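3.2 Small goods in slotted organizers

The second group of households in the Pisley study kept their snacks and small packets in desk organizers, a kind of container sold for pens and paper that has quietly moved into a great many kitchens. We had expected to meet jars and baskets, and we did meet plenty of them, but the upright organizer with its narrow slots came up so often in the November interviews that it seemed only fair to give it a section of its own. Of the 393 households that answered our questionnaire, over half said they had at least one container in the kitchen that was first bought for another room.

What people like about the slots is easy to understand. A packet that stands up can be seen and picked out with one hand, and a small box holds its neighbor upright. The trouble starts with the bigger bags, which are wider than any slot and tend to end up lying in front - and once a large bag is lying there, smaller packets soon settle on top of it. Figure 3 shows this arrangement with a four-slot organizer, a large orange snack bag and a packet of M&M's.

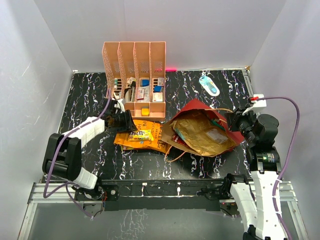
Should large bags and small packets be kept in the same place? Most of our households were happier with two places, one for things that stand up and one for things that lie down, as long as both were within reach of each other.

Figure 3. Small goods in the slots of a peach-pink organizer, with larger packaging lying flat in front of it.

We should add a word on the low tray that many organizers have at the front. Queiroz households (the name we use for the families in the second housing block) treated it as a kind of waiting room for things that would be eaten soon, while those in the Brureo block mostly let it fill up by itself. Both habits seemed to suit the people who had them, and we were glad to leave them alone. The Skovesard interviews, which we come to in the next section, dealt with deeper drawers and are harder to compare.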